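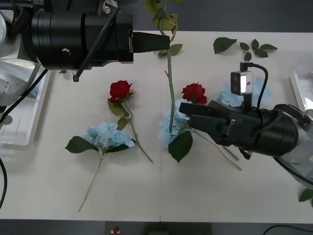
Score release for the Lurnora certificate is in January again, and the recheck portal opens at 9:00 a.m. the same day. Two services are offered: retotal (addition and unmarked pages only) and full re-mark. You can't buy both for one paper. For anyone sitting the floral design practical, re-mark covers the written sheet only. Handling work is scored live and leaves nothing to re-mark.
Posted by jirkis_prep

stemwise
What's the fee? Last session's notice had 4,000 for re-mark and I can't find a new one.

jirkis_prep
Still 4,000 per paper. Retotal is 60. Refunded if the grade changes.

Noreen Qureshi
The refund line is wrong. It's paid if the total changes by any amount, up or down. Section 8 of the candidate rules. My chemistry paper went from 267 to 264, same grade, and I got the fee back.

jirkis_prep
Section 8 in my copy says grade. Which edition?

Noreen Qureshi
The one on the Skekirbridge center's page. Yours may be the older PDF.

Tô
Both of you are quoting center copies. The portal terms you accept at checkout are the ones that bind, and those say "result." I asked the help desk to define it and got a ticket number.

stemwise
So can a re-mark lower the score or not?

Noreen Qureshi
Yes. See above.

Tô
Yes for re-mark. For retotal I've only seen increases, but the terms don't rule out a drop.

jirkis_prep
Changed my notes to "result" pending an answer. I still think it means grade. Also, have your candidate number and center code ready before 9:00, the form times out and clears every field.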